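Noscombe Shelf Life and Waste Reduction Project
Second interim report to the funder
19 June 2020

1. Purpose of this report

This report covers work carried out since the first interim report in January. It sets out progress against the agreed work plan, spending to date, changes to the method and the work remaining. Tables of raw readings are held in the project folder and are not repeated.

2. Summary of progress

Work packages 1 and 2 are complete. Work package 3 (stock rotation and markdown timing) is under way and is behind schedule by six weeks. Work package 4 has not started. No change to the total budget is requested.

The main result so far concerns chilled dairy and prepared salads. Where date checks were moved from the evening to the early morning, the quantity written off at closing fell in both product groups. The fall was larger for salads. Bread and morning goods showed no clear change, and the method used for them is under review.

3. Data collection

Waste records were taken from the till system and from the paper write-off sheets kept in the back office. The two sources did not agree in the first weeks. Most of the difference came from items reduced in price, sold, and then also entered on the sheet. A corrected sheet with a separate column for reduced items came into use in January.

After cleaning, 212 product lines remain in the study. Lines sold only at holiday periods were removed, as were lines whose supplier changed pack size during the recording period. Loose produce is recorded by weight and all other lines by unit.

Temperature logging in the chilled cabinets uses the Otel loggers bought under the original equipment line. Eight are installed. One gave readings that drifted upwards over several days and was replaced under warranty. The readings affected have been marked and left out of the averages.

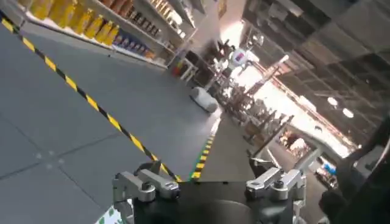 The shop's management takes the view that the early morning check puts too much on the opening shift, and would prefer to split it, with dairy done at opening and salads at mid-morning. A split check would also let late deliveries be included on the same day. The project team accepts the point about deliveries. A split check will be tried for four weeks, with the present arrangement kept for comparison in the dairy section.

4. Supplier deliveries

Remaining life on delivery was recorded for two suppliers. Deliveries from Doležal arrived with a steady number of days remaining, and order quantities could be set from them without difficulty. Deliveries from Celtitz varied more, mainly on soft cheese. Celtitz has agreed to print the packing date on the outer case, and recording will continue once cases marked in this way come into use.

5. Delays and changes to method

Recording was suspended for part of the spring, when buying patterns were too irregular to compare with the earlier period and staff time was needed elsewhere. The readings from those weeks are kept but do not enter the analysis. The delay to work package 3 follows from this.

The markdown trial has been reduced from three price steps to two. The middle step was applied unevenly between shifts and could not be analysed.

6. Expenditure

Spending is within budget on all lines. Printing of the revised sheets cost more than planned, and some 600 pounds has been moved from travel, where there is an underspend, to consumables. Equipment spending is complete.

7. Work remaining

Split date check, four-week trial and comparison.
Markdown trial, two price steps, salads and dairy.
Review of the method for bread and morning goods.
Start of work package 4 (ordering guidance for small shops).

An extension of six weeks to the end date is requested, at no additional cost. A revised work plan is attached as Annex A.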